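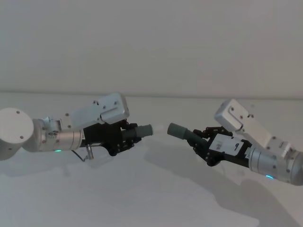
3.2 Household objects and their storage

The second part of our study concerns small objects which people keep in the home without a fixed place for them. In the interviews, held in March in the Werkenine housing area, we asked each household to bring such objects to a table and to tell us how they are stored. Altogether 381 objects were recorded in 52 households. Many of them have a simple shape and one plain colour, and they come in pairs. The two dark grey-green cylinders in Figure 4, shown over a pale, smooth surface, belong to this type. We call it the "plain pair" in the rest of the paper.

Figure 4. Two cylindrical objects of the type "plain pair".

The plain pair is interesting for us for two reasons. First, the residents often could not say at once where it should be kept. Of the 125 objects which we placed in this group, more than half had been moved to another room during the last year, mostly from the kitchen to the hall cupboard. Second, the residents did not like to separate the two pieces. When a drawer was too small for both, they looked for a larger drawer – they did not put the second piece elsewhere. The same habit was noted in the earlier Miltero survey, although in that work only kitchens were visited.

A round shape also makes some difficulty for storage. A cylinder laid on its side may roll when the drawer is opened, and several households had put a folded cloth under it. Others kept the pieces upright in a shallow tray. In the flats of the Sunder block, where the cupboards are deep and narrow, the upright way was more common. We do not know if the cupboard is the cause of this or if the families learned it from each other.

For the sorting task in Section 4 we therefore treat both pieces of a pair as one unit. Single cylinders were kept in the list, but they are reported separately in Table 3.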